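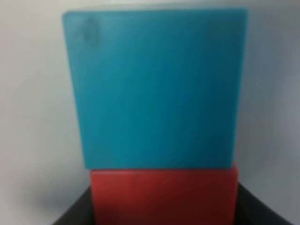
How often should the wrist camera on the Rornuma bench arm be cleaned and checked for focus?

Clean the lens cover at the start of each working day and check the focus after every 60 hours of running time, or sooner if the arm has been bumped, moved to another bench or had its gripper taken off.

Section 7: Looking After the Wrist Camera

The wrist camera is the part of the Rornuma that gets the least attention and gives the most trouble when it's neglected. It rides along right behind the gripper, so it collects dust, fingerprints and now and then a smear of grease from the finger slides. Set aside a quiet half hour the first time you work through this section. After that it goes a good deal faster, and most people end up doing the daily part while the controller is starting up.

You do not need any special training for anything in this section. If you have already mounted the gripper (Section 4) and taught the home position (Section 5), you have handled every part you will be touching here.

7.1 What you will need

The small hex key from the lid of the tool case
A soft, lint-free cloth
Lens cleaning fluid, the kind sold for eyeglasses or cameras
The printed focus card that came in the document pouch
Two plain blocks from your practice set, in different colors
A pencil and your service log

If the focus card has gone missing, print a new one from the Help menu. Please print it at full size on matte paper. Glossy paper throws the bench light back at the lens and makes the reading jump around, and you will be chasing a number that won't hold still.

7.2 Cleaning the lens cover

Caution: Put the arm in Hold before you bring your hands near the wrist. The light on the base must be steady. If it is blinking, the arm can still move.

1. From the main screen, choose Service, then Present Wrist. The arm swings forward and turns the camera toward you at a comfortable height.

2. Press Hold and wait for the steady light.

3. Blow any loose dust off the cover with a hand bulb. Canned air is too strong for this job and can push dust past the seal, where you really don't want it.

4. Put a little fluid on the cloth. Never put it straight onto the cover.

5. Wipe from the middle outward, turning the cloth to a fresh spot as you go. Use hardly any pressure - the cover is thin, and if you lean on it you can nudge the focus ring behind it.

6. Let it dry, then look across the cover at a low angle with a lamp to one side. Streaks that you can't see straight on will show up plainly this way.

Note: A mark in the camera view may be on the cover, or it may be on the thing the camera is looking at. The easy way to tell is to jog the wrist a short distance sideways. A mark on the cover stays put in the view. A mark on a block travels with the block.

7.3 Looking at a simple stack before you adjust anything

We like to begin with a plain two-block stack, before the focus card comes out at all. It gives you a feel for what the camera is giving the controller to work with. A picture can be quite blurred and still have strong, clear colors, and a program that goes only by color may run along happily for weeks on a camera that badly needs attention. The trouble starts when you ask that same camera to find an edge.

1. Set one block on the work surface and place the second one squarely on top. Choose two colors that are easy to tell apart, such as teal and red.

2. Make sure the wall or screen behind the stack is plain and pale. A busy background gives the focus reading extra edges to latch onto.

3. Choose Service, then Wrist View. Jog the arm until both blocks are in the view with a bit of background around the upper one.

4. Look at the line where the two blocks meet. With a well-focused camera it is thin and crisp. If it shows up as a soft band, the focus ring needs adjusting.

5. Look at the outer edges and corners next. If they are soft on one side of the view and sharp on the other, the camera is sitting crooked in its bracket. Go to 7.5 first and come back here afterward.

Note: If one block sticks out past the other in the view, check the stack by eye before you blame the camera. It is very easy to set the top block down a little to one side, and of course blocks of different widths will never line up on both edges.

7.4 Setting the focus

Caution: The focus ring turns easily and has no hard stop in either direction. Move it a hair at a time. If the ring comes off in your fingers, stop, put the arm in Hold, and call the service desk before threading it back on.

1. Take the stack away and stand the focus card in its place, with the printed side toward the camera.

2. Choose Service, then Focus. The arm moves itself to the right distance from the card. Keep clear of it until it stops.

3. Press Hold and wait for the steady light.

4. Loosen the lock screw on the side of the camera by half a turn with the small hex key. You only want to free the ring, so leave the screw in its hole.

5. Turn the ring slowly and watch the number on the screen. It climbs as the picture sharpens and falls as you go past the best point. Go past it on purpose once, so you know where the top is, and then come back.

6. Stop at the highest number you can get. A clean camera in ordinary bench light should reach 468 or better.

7. Tighten the lock screw gently while watching the number. A drop of a few points is normal. If it drops by more than 19, the ring has turned along with the screw, so loosen it and try again. Holding the ring with a fingertip while you tighten is a great help.

8. Write the final number in your service log, along with the running hours shown at the bottom of the screen.

If you can't get to 468, go back and look at the cover once more, then at the light. A lamp shining from one side is fine so long as the card is evenly lit. Daylight from a window is harder to live with, as it keeps changing while you work. At the Brirnuldale workshop the blinds stay down for this whole procedure, and the readings there have been much steadier from one month to the next.

7.5 Straightening the camera in its bracket

The bracket holds the camera with 2 screws, one on either side. They can work loose over time, especially if your program has a lot of quick stops in it.

1. With the arm in Hold, take the camera lightly between finger and thumb and try to rock it. You should feel no play at all.

2. If it moves, loosen both screws slightly and press the camera body back until it sits flat against the bracket.

3. Tighten the screws a little at a time, going back and forth between them. Doing one up fully before the other will pull the camera over to that side.

4. Check that the cable still has its small loop of slack behind the wrist. Turn the wrist through its full range in Slow Jog and watch that the loop never pulls tight.

5. Run the focus steps in 7.4 again, even if the picture looks fine to you.

Caution: Do not use thread lock on the bracket screws. The bracket is soft metal, and the threads will come out with the screws the next time somebody needs to take them off.

7.6 Checking your work

1. Put the focus card back in its pouch and rebuild the two-block stack.

2. Choose Service, then Edge Test. The controller draws a thin outline around each block it finds.

3. Watch the outlines for a minute or so. They should sit still on the edges of the blocks. Outlines that shimmer or creep usually mean poor light or a dirty cover.

4. Choose Pick Test and stand clear. The arm lifts the upper block, sets it down beside the lower one and returns to home.

5. If the pick is off to one side every time by the same amount, the focus is most likely fine and the camera offset needs teaching again. Follow Section 5.4. If the pick is off by a different amount each time, go back to 7.4.

Note for owners of the older Mikkelsen bracket: your camera sits a little farther from the fingers, and the outline on the lower block may disappear just before the grip closes. The pick will still go ahead as normal. A replacement bracket can be ordered from Skostis with your next set of finger pads.

7.7 When to ask for help

Give the service desk a call if the focus number wanders while the arm is standing in Hold, if you find moisture on the inside of the cover, or if the view goes dark whenever the wrist turns. Please have your service log beside you when you call. Vibeke Thygesen and the rest of the desk will ask for your last few focus numbers first, and a slow slide over several entries tells them something quite different from a sudden drop. If you can save a Wrist View of your two-block stack and send it along beforehand, so much the better. Use Service, then Save View, and leave the picture just as it comes out, without brightening or sharpening it.

Continue with Section 8, Finger Pads and Slides.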